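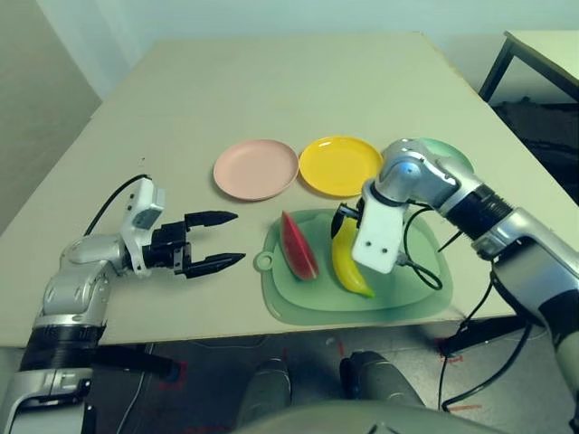

Setting up a pretend fruit table

Written by Mariann Juhász, April 20, 2023

A play food table doesn't need much. Three plates, a small chopping board and a couple of pieces of toy fruit will keep most three- and four-year-olds busy, and it all packs away into a shoebox.

What you need

Round plastic plates, each a different colour (pink, yellow and green work well together)
A light chopping board with rounded corners
Toy fruit: a watermelon slice and a banana to begin with
A low table with a plain top
A damp cloth

Our plates came in a Norkico picnic set that had lost its cups. Any plastic plates will do, but avoid patterned ones. Children sort by colour at this age and a plate covered in cartoon animals muddles things.

Step 1. Clear the table and wipe it down. A beige or white top shows up the coloured plates best. If yours is dark wood, lay a plain sheet over it.

Step 2. Put the plates in a row along the far side, with a hand's width between them. Keep the front of the table free.

Step 3. Lay the board nearer the child. If it has a hanging hole, turn that end to the side. Little fingers go straight for it otherwise, and you'll spend the session untangling the board from somebody's thumb.

Step 4. Place the fruit on the board. Leave the watermelon wedge on its side with the red face showing and put the banana next to it. Two pieces are enough for the first go. Bring the rest out later, up to 13 or so if you have a big set — more than that and it ends up on the floor.

Step 5. Give one short instruction at a time. "Put the banana on the yellow plate" is a good first one, as the colours match. Then try "Put the watermelon on the pink plate", where they don't.

Step 6. Swap the plates round and go again. Stop after 30 minutes at the most.

Making it harder

Ask for two moves in a row, or have the child give the instructions while you do the moving. Béla Hegedűs, who runs the Harahap playgroup, has the older ones take orders and carry the plates to a second table.

Washing up

Warm soapy water for the plates and board. Check the fruit for seams before you put it in the bowl, as hollow pieces fill with water — squeeze them out and stand them on a towel overnight.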